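Our day out at the Hudness cheese dairy

I had been trying to get on this tour since last July, when I turned up without a ticket and got sent home with a leaflet and one free cracker. So when the club sheet went around I signed up before I'd even taken my coat off! Thirty-two of us went in the end, on one bus, and the driver took the long way past Prineditz because the bridge road was closed. I didn't mind a bit, the hills were white on top and somebody had brought cinnamon rolls.

Hudness is smaller than you'd think from the labels. You park by the milk intake (two big doors, a hose, a very bossy goose) and walk up a ramp to the old building, where you get a hairnet, a paper coat and blue covers for your shoes. Mine tore right away. We were split into two groups and mine started with the vats, which suited me fine, as that was the part I'd come for.

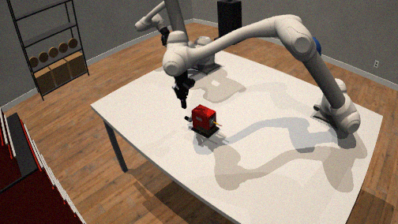

Kirnis Home Cooks and Preservers Club

The vat room is warm and smells like sweet milk and a little like wet wool. They start at five in the morning, so by the time we got there the curd was set and ready for cutting. The cutter looks like a harp, and you pull it through slowly, one way and then the other, until you've got cubes the size of hazelnuts. Our guide let a few of us reach in and squeeze some. If it breaks clean, it's ready. If it smears you wait, and she said she'd once waited so long that she missed her own dentist appointment.

I asked about salt, naturally (I always oversalt mine at home). They brine the big wheels in a tank that's kept going from one year to the next, topped up and skimmed but never emptied. The small ones are rubbed by hand. She told me my problem is probably that I use fine table salt and measure it by the spoon, and that I should weigh it. Fine, I'll weigh it!

Then down to the cellar, and oh, I could have stayed there all day. There were 3049 wheels on the racks that morning according to the chalkboard by the door, every one of them on spruce boards, and it's cold enough that you can see your breath. The youngest are pale and kind of shiny and the old ones look like something you'd find on a riverbank. Each wheel gets turned and brushed twice a week for the first 90 days and after that once a week. My shoulders hurt just hearing it.

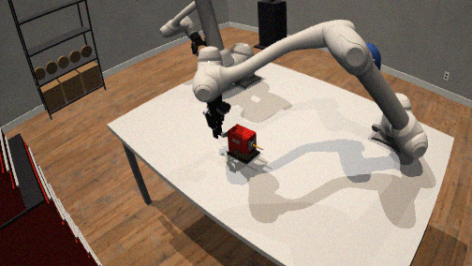
Hudness visit, 04/02/2020

The tasting was upstairs and they did not skimp. Five cheeses, youngest to oldest, with rye bread and a pear paste from Gkikas, the fruit farm down the road. I'd buy the pear paste before I'd buy half the cheeses, to tell the truth, it's dark and sticky and not too sweet. The one everybody fought over was the washed rind. The oldest was too strong for me and I gave my second piece away, but the back table thought it was wonderful and bought a whole wedge to split.

A few things if you're going yourself. The shop takes cards but the coffee stand doesn't. Wear socks you'd wear in the snow. The ramp is steep and was slick when we went, though there's a side entrance with no steps if you ask at the gate. And bring a cooler bag, as the ones in the shop sold out before our second group even got upstairs.

I came home with two small rounds, a jar of the pear paste and a packet of culture that I'm going to try next weekend, with the salt weighed this time. If it comes out edible I'll bring it to the next meeting.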